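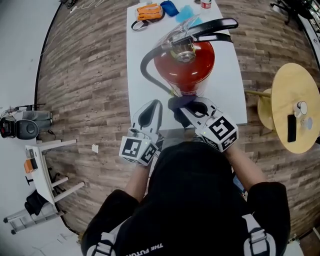

The extinguisher task had a specification of one page. Wipe the cylinder from neck to base, fold the cloth, set it down. The demonstrator at Surkumby had added a line at the bottom in pencil: do not touch the lever. She wore the backpack and held a gripper in each hand, a marker cube mounted on each, and pressed the right one toward the dark cloth at the bottom of the red cylinder. The green lights on the cubes were on. She waited the two seconds the protocol required, then began.

Each demonstration was an episode. An episode started with both grippers in view and ended with both grippers still. Between those points the demonstrator was not to speak, shift her feet, or correct a mistake in a way the arm could not reproduce. If she dropped the cloth she was allowed to pick it up again, and the episode was tagged R, for recovery. Konus wanted recoveries. The contract set a minimum of 40 per task.

She had been slow with them in June. A real drop takes the hand by surprise, and the pickup afterward is quick and a little angry. A planned drop looks planned. The fingers open before the cloth has any reason to slip, and the eyes are already on the spot where it will land. The reviewer at Konus rejected most of her first batch with the same note, "anticipatory," and she looked the word up to see whether it meant anything worse in their trade than in hers. It did not.

Her trade had been inspection. Before Surkumby she checked extinguishers for the Medeiros warehouses: gauge, pin, hose, weight, tag, initials. The wipe was never on the form. She did it anyway, with whatever cloth was in her jacket, always starting at the neck and always turning the cylinder a quarter turn with the heel of her left hand. The grippers had no heel. For the first week she kept trying to turn the cylinder with a part of the tool that did not exist.

Eventually she learned to do it with the finger of the left gripper, low on the side, a short push and a hold. It was a worse method. It worked every time.

Episode 1391 was recorded in August 2023. The file shows nothing unusual for the first part. Neck, shoulder, quarter turn, side. At the base the cloth folds under the right jaw and slides free. The right gripper goes after it at once, misses, opens wider, and closes on the corner. Then both tools stay where they are. The trajectory for that interval is flat except for a tremor in the left wrist, small enough that the filter removes it. After the pause she finishes the wipe and sets the cloth down without folding it.

She tagged the episode R and went home.

The reviewer accepted it. Under comments he wrote "good, natural," and then, on a second line, "why the pause?" She left the field blank. The form did not require an answer.

The policy was trained on the full set and sent to the Dadura site, where two arms on a fixed base had a bay of their own and a rack of extinguishers to get through. She was invited to the acceptance run because her name was on the data sheet. She stood behind the yellow line with a visitor badge.

The arms were faster than she was. They took the cylinder at the neck and came down the side, and the left arm gave the short low push and held. She felt it in her own wrist. On the fourth unit the cloth slipped at the base. The right arm went after it, missed, opened wider, and closed on the corner.

Then both arms stopped.

The engineer from Konus looked at his screen, where all the values were in range and the state was listed as active. He put his hand near the stop button and left it there. He said it did this now and then after a recovery. They had searched for a planning fault and found none, and it cost so little time that it was not going to hold up the sign-off.

She asked whether it folded the cloth afterward.

He said usually.

The arms moved again. They finished the wipe and laid the cloth down open on the bench, and the next cylinder came forward on the belt.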